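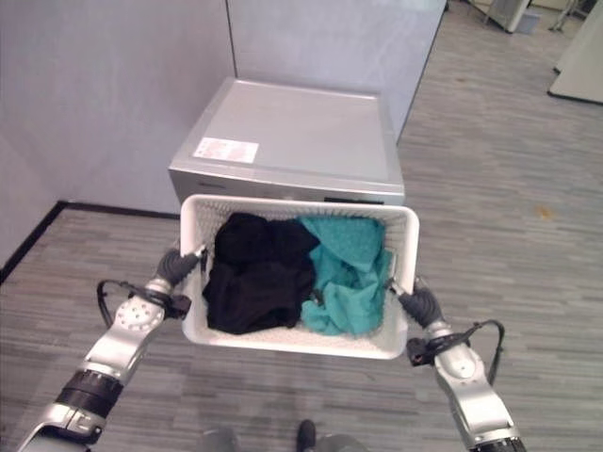
Can a Machine Do the Laundry Yet?

Term project report, household automation group
Leonie Gilchrist, Keegan Bolger, Daryna Yatsenko
Supervisor: Katsuhiko Tamura

Last updated: June
8 min read
14 shares | 3 comments

1. What we wanted to know

Laundry is the chore people mention first when you ask what they would hand over to a machine. Washing machines took over the scrubbing a long time ago, but a person still has to pick up the clothes, carry them, load them, move them, fold them and put them away. Our project looked at the first part of that list: getting a basket of laundry from one place to the washing machine and getting the clothes inside.

We did not build a robot. We used the two-armed one at the Fernside lab, with its multi-fingered hands, and wrote the task plan for it. The planning software was a package called Skarkolden, which the lab already had running. Our work was splitting the chore into steps, setting up the trials, and going through the recordings afterward.

2. The task

We divided the chore into four stages.

Stage A: find the basket and grip it by both side rims.
Stage B: lift it and carry it to the washing machine.
Stage C: set it down in front of the machine and open the door.
Stage D: take out the items one at a time and put them in the drum.

The basket is white plastic with a thick rim and small holes in the sides. We chose it after trying a soft fabric hamper, which sagged when it was picked up from the sides and could not be kept level. A stiff basket is easier for a robot, and this should be kept in mind when reading the results. Many homes use hampers.

Loads were kept small. A typical one was a black garment and a teal towel, side by side. We wanted one item that is dark and hard to make out in folds, and one with a fuzzy surface and a color that stands out. The floor is carpeted, which we did not choose, but it is closer to a home than a bare concrete lab floor would be.

3. How we ran the trials

We ran 52 trials. A trial started with the basket on the floor and ended when the last item was in the drum, when the robot stopped itself, or when one of us pressed stop. Keegan ran the robot, Leonie kept the log, and Daryna reset the basket and the clothes between trials. Two people had to be in the room whenever the arms were powered. Most sessions were in the evening, plus one long Saturday.

A stage was marked as passed only if no person touched anything. If the robot pushed the basket into the washing machine but kept hold of it, we still passed stage B and made a note. Rimantas Org from the lab thought this was too generous. He may be right, and the notes are in the appendix so that readers can apply a stricter rule.

4. What happened

Stages A and B went well. Holding the basket with one hand on each side keeps it level, and with a light load the arms had no trouble with the weight. The failures we did see in stage A came from uneven grips, where one hand took the rim farther forward than the other and the basket twisted on the way up. We fixed most of this by making both hands close at the same time.

One problem in stage B was that the basket blocks the view. When it is held out in front of the robot and close to the washing machine, the head camera sees the clothes and the top of the machine very well, but the far rim covers the lower part of the machine's front. That is the part the robot needs to judge how much room is left. We ended up having it stop short, lower the basket, and look again. This made every trial slower - a person would just feel the bump and stop.

Stage C was mixed. Setting the basket down was reliable. Opening the door was not, and it took up more of our time than any other step. The fingers slipped, or pulled at the wrong angle.

Stage D was the weakest. The towel was picked up more often than the black garment. Where the two items met, the software sometimes treated them as one object and lifted both. Sleeves hung over the edge of the drum opening and had to be pushed in, and we had no step for that in the plan.

5. Is it useful yet?

For carrying, close to it. For the whole chore, no. A person does all four stages in less time than the robot needs to check where the basket is. Even if it were slow, a machine that finished the job while you were out would be worth having, but ours needed two people watching it.

6. Limits and next steps

One robot, one basket, one washing machine, one room. We never tested a full load, stairs, or a doorway. We also did not sort colors.

Next term's group plans to add a wrist camera for the approach and to try the Pryor grasp planner on the clothes. Daryna is staying on to help with the door. The trial log and the stage B notes are with Dr. Tamura.

3 comments | Share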